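Print this page | E-mail this page
August
By Graham Catterall

Section 3: Planning and budgeting for your bench

Welcome to what I suspect is the least-thumbed section of the Selo set-up guide, and the one I'd most like you to read with a cup of tea before you order anything. The arm you've been eyeing is only part of the bill. By the time it is bolted down and moving things from one spot to another, you will also have bought a table, a pedestal, fasteners, cables, something for it to pick up and something to put it in, and you'll want all of those in the one budget so you aren't going back to your finance people with your hat in your hand.

The steps are meant to be worked through in order, although Siv Strömberg, who did the first Selo benches and has been kind enough to read this section twice, tells me she always does step 4 first and has never come to any harm by it.

3.1 Before you ask for a quote

1. Write down the job in one sentence. "Pick up food-sized objects from a table and put them in a drawer" is a perfectly good sentence. "General manipulation research" will get you a lovely phone call from a salesperson and a very large quote.

2. List the objects you expect to handle, and weigh the heaviest on a kitchen scale. Add the weight of the gripper. The total is the load the arm has to carry at the farthest point you'll ask it to reach, and you compare that figure with the payload on the data sheet.

3. Measure the widest part of each object where the fingers will take hold. Compare it with the opening stroke of the gripper you have in mind. Leave yourself a comfortable margin on either side, as the arm will not always arrive dead centre.

4. Measure the doorway, the lift and the corridor on the way to your room. Do this with a tape and not from the building plans.

Note: If your list of objects changes after the quote comes back, go back to item 2. It takes ten minutes and it's a good deal cheaper than a second gripper.

3.2 Laying out the space

1. Mark the table footprint on the floor with masking tape, and mark the pedestal position behind it. The pedestal has its own footing and should not share a fixing with the table, so that a knock to one isn't passed along to the other.

2. Put the storage unit where the arm can come down into it from above. People tend to measure reach to the top of the drawer and forget that the gripper has to travel down inside it. Allow for the full depth of the drawer, plus the length of the fingers.

3. Open the drawer all the way and mark that on the floor too. You'll want to be able to stand there without having your hip against the table.

4. Check the handle. If the arm will be opening the drawer as well as filling it, you need a handle the fingers can get behind. A raised, bowed handle is a great deal kinder than a recessed lip, and swapping handles is one of the cheapest things you can do on the whole project.

5. Walk around the taped outline with the door open and a trolley in the room. If you have to turn sideways, shift the layout now while it is still only tape.

CAUTION: Tape out the full reach of the arm and not only the part you plan to use. Your risk assessment has to cover everywhere the arm can go. Do not place desks, chairs or walkways inside that line.

3.3 Building the budget

I like to split the budget into what you buy once, what you buy again, and what you pay people to do. Copy the headings into your own spreadsheet and fill in the amounts from your quotes.

Bought once:
- Arm, controller and teach pendant
- Gripper, adaptor plate and first set of fingers
- Pedestal and floor anchors
- Table, storage unit and mounting brackets
- Emergency stop and its wiring

Bought again:
- Finger sets (order a spare with the first one)
- Cable ties, sleeving and clamps
- Objects for handling, which do get squashed, dropped and carried off home

Paid for by the hour or the day:
- Electrician
- Installation and commissioning
- Training for everyone who'll hold the pendant
- Annual service visit

To give you a feel for the smaller lines, the bench we set up at Haugen carried $3,000 for the table, storage and brackets together, and another $3,000 for installation and training. The spare finger set from Zodomico came to $649. None of these were the figures anybody argued over, but added together they would have sunk the purchase if they'd turned up after approval — and on an earlier job with Stusirach they very nearly did, with freight and brackets over the line and no money left to put it right.

Note: Ask whether the quote includes freight, unpacking and the removal of the crate. The crate is bigger than you think.

3.4 Choosing handling objects

Artificial produce is a sensible place to start. It keeps its shape, doesn't need a fridge, and costs next to nothing compared with everything else on the sheet. Buy a mixture of shapes, with a few long ones, a few roundish ones and at least one with an awkward outline, so you find out early what your fingers don't like. Glossy surfaces are worth including too if you plan to use cameras, as bright reflections can give them some bother.

Put the objects line in the first order and not the second. I have seen a beautifully commissioned arm sit idle for want of something to pick up.

3.5 Checking the layout against the job

1. With the arm at its slowest speed, jog the empty gripper over the open drawer and lower it until the fingers are below the rim.

2. Look at the clearance on all four sides. Write down the smallest.

3. Repeat while holding your widest object. The object, and not the gripper, will usually be what meets the wall first.

4. Return to the table and confirm that the arm can reach every place you intend to set objects down, including the corners.

5. If any clearance is too tight for comfort, move the storage unit before you have the final holes drilled.

CAUTION: Keep one hand on the pendant and everyone else outside the taped line for all of the above.
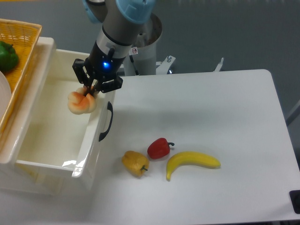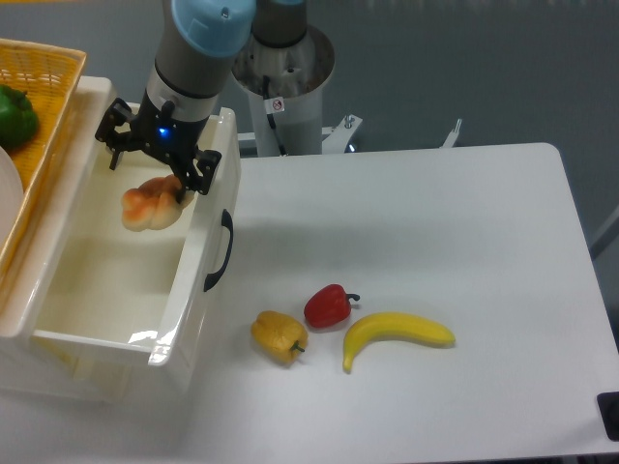 Figure 3-1. Bread roll held in the gripper at the open drawer, with peppers and a banana on the table.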